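Subject: Re: [records-l] Body-worn video retention and property room audits
To: records-l

On the retention question raised last week:

> We are a municipal agency with 70 sworn. Our records system is Zostura
> and our property room runs on Tosex, and the two do not share case
> numbers cleanly. Video that is tagged "non-evidentiary" in Zostura drops
> off after 60 days. Twice now we have found that a clip was gone while
> the physical item from the same call was still on the shelf. Does
> anyone tie video retention to the property record? And who signs off on
> the audit, the records supervisor or the evidence custodian?

We do tie them, and have since we moved off the old Bettencourt server. The short version is that the property record controls. If an item exists in the property room under a call number, any video carrying that call number is held until the item is released or destroyed. The officer's tag no longer decides anything once an item has been booked in.

The mechanics are simple. Every night at 2 a.m. a job exports open property records to a flat file with three fields: call number, item number, status. A second job reads the file and sets a hold flag on matching video. The match is on call number only. We tried matching on case number first and got bad results, as a call can produce property before it produces a case.

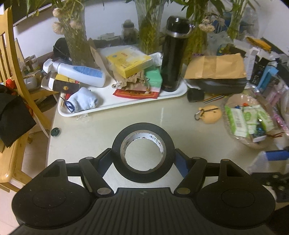
The weak spot is format. Tosex pads the call number with leading zeros and Zostura strips them. On our first full comparison we had 312 property records with no video match, and nearly all of those were padding errors. After we normalized the field the count fell to 9. Those were real: found property turned in at the front counter, where no camera was running. We now give counter property its own prefix so that it stays out of the exception report.

Some points on the written policy, in case it helps you draft yours:

The hold is set by the system and can be removed only by the records unit. Officers and sergeants can ask for a removal but cannot make one.

A released item starts a new 60-day clock on the video. We do not delete on the day of release. Owners come back with disputes about condition, and the video of the original collection is usually what settles them.

The exception report is reviewed monthly and kept with the audit file. A blank report is still printed, dated and initialed.

Retagging a clip after upload requires a reason in the notes field. The system will accept a single character there, so the policy says a full sentence.
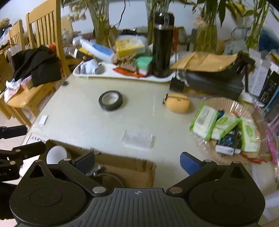

Who signs the audit? The evidence custodian prepares it and a supervisor from outside the property room signs it. We had the custodian signing at one time, and our outside reviewer wrote it up as a separation of duties problem – a fair finding. The records supervisor can sign if that person has no key or code for the property room. Ours does not have one, so that is how we do it.

One more item on Zostura. The retention category can be changed in bulk by anyone with the editor role, and the change log shows only the new value. Pull the list of users with that role before you turn on any automatic hold. Ours included two accounts left over from the Plillero training, both still active.

I can send the field map and the policy section off list. The export script depends on our table names and would need rework, but the padding fix is a single line and should carry over as it is.

Records and Accreditation Unit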